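Category: Home & Workshop > Automation > Software Reviews
October - by the Herkville Bench reviewer

Iltier sells its Koltero kitchen pack as a quick way to find out whether a two-armed machine can be trusted with household chores. You get a simulated kitchen, a set of tasks and a scoring tool. I paid 700 dollars for the full licence and ran it in the evenings over 2 months.

The chores are ordinary ones. Clear the counter, put a vegetable on a plate, shift things between the cupboard and the sink. 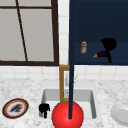 Can it tell you if a robot is ready for your own kitchen?
Only in part. It will show you which chores a control program falls down on, but your cupboards, your lighting and your mess aren't in it.

I tested the control program that ships with the pack and then Maurya, a paid add-on. Both coped with picking up one item at a time from open counter. Anything that rolls was harder, and long items were worst of all, as they have to be gripped near the middle or they swing. Reaching into the sink also slowed both programs down. Of the 18 chores, Maurya finished more than the stock program, but I wouldn't call either one reliable.
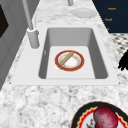
What the graphics are like

Basic. Marble and granite patterns are fine from a distance, but small objects go soft and labels are hard to read. My bigger complaint is the choice of views. Some are useful for judging a grip, and others spend a lot of time on walls and cabinet fronts.
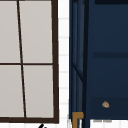
Window and navy cabinet, Koltero kitchen pack.

Setup took me an evening. The manual assumes you already know your way around this sort of software - I didn't, and the help pages were thin. A full set of 600 trials ties up the computer overnight, so start it before bed.

Scoring is fair but blunt. A vegetable set down on a plate counts as done,

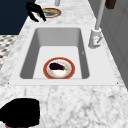 and there's no mark for how long it took or how many tries went into it. At home I'd care about both. I can rinse and put away a sink of dishes while Maurya is still lining up its first grip.

Good value for a club or a college class. For a household wondering about buying a robot, keep the 700 dollars and keep doing the dishes by hand for now.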